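FOR IMMEDIATE RELEASE — July 29, 2021

Nornent opens sign-up for Truluvora, a short course in setting up a tea corner at home

PODUVAL — Small kitchens, shared flats, one spare table against a wall. Nornent's new course Truluvora is for people with just that. Starts in March, sign-up open now. Twelve places per group, no fee for residents of Poduval.

First lesson is the kettle. Where it stands, where the cord goes, what to keep next to it.
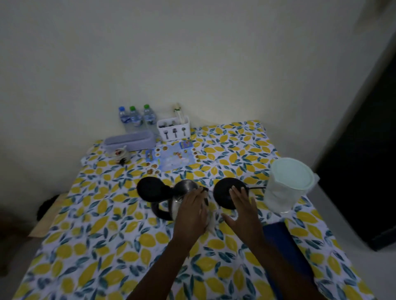

Kettle, base and pitcher on the lemon tablecloth

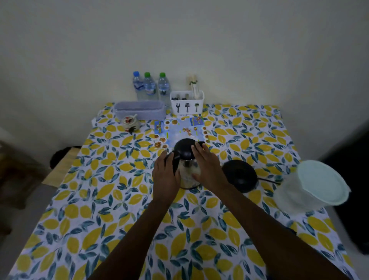
According to Floarea Căpraru, most tea corners go wrong at the cord, and she would like everyone to find the socket first and choose the mugs later. Put the base on the side nearest the socket, she adds, and the rest of the table more or less arranges itself.

The course runs over 3 evenings, roughly 20 minutes of talk each time and then hands-on work at the tables. Bring your own kettle if you have one, any make. Glass or steel both fine. Participants practice filling from a pitcher, seating the kettle on its base, clearing and wiping down. Second evening is storage — trays, baskets, cutlery holders, what goes at the back against the wall and what stays in reach. Third evening is descaling, plus cleaning a lid properly, wich gets asked about more than anything else.

Tablecloths get their own half hour. Wipe-clean or washable, how far it should hang, what to do about tea stains. Please bring one cloth you don't mind staining.

Traian Tănase will lead the storage evening and has written the handout, four pages, large print. It covers limescale, cord length, and a checklist for moving a kettle corner to a new home. Copies can be picked up at the front desk after the course starts, also by people who did'nt get a place.

Venue is the upstairs room at Sternico, entrance from the yard. Stairs only, no elevator at present. A ground floor group may be added if enough people ask for it when they sign up, so please say so on the form.

To sign up: forms at the Sternico front desk, or call Nornent on extension 1741. Leave name, phone number and which evenings you can make. Waiting list opens once the first group is full.

Press contact: Floarea Căpraru, Nornent, same extension. Interviews by phone, mornings best.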